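Rewrote the bimanual sync layer in Trisell this week. Notes for anyone running two arms off one planner.

Old setup: each arm had its own 200 Hz loop and its own clock. Drift between them reached 23 ms in long sessions. Fine for pick and place, bad when both grippers have to close on the same thin part.

New setup: one clock, one trajectory buffer, 32 waypoints per chunk. Both arms read the same index. If either one lags by more than 4 ticks, both hold.
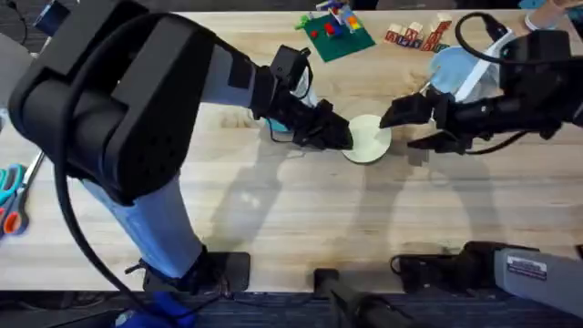 The hold logic took longer than the clock. First version released each arm as soon as its own error cleared, so they restarted out of step – same bug, new place. Release is now a joint condition.

Collision checks run on the merged joint state. Chiamaka Nnaji found that we were padding the wrist links twice, so the planner rejected close approaches that were valid.

Still open: shadows from the arms shift the edge estimate on pale parts. Yetunde Isah has a mask for it on a branch. Merge planned for November.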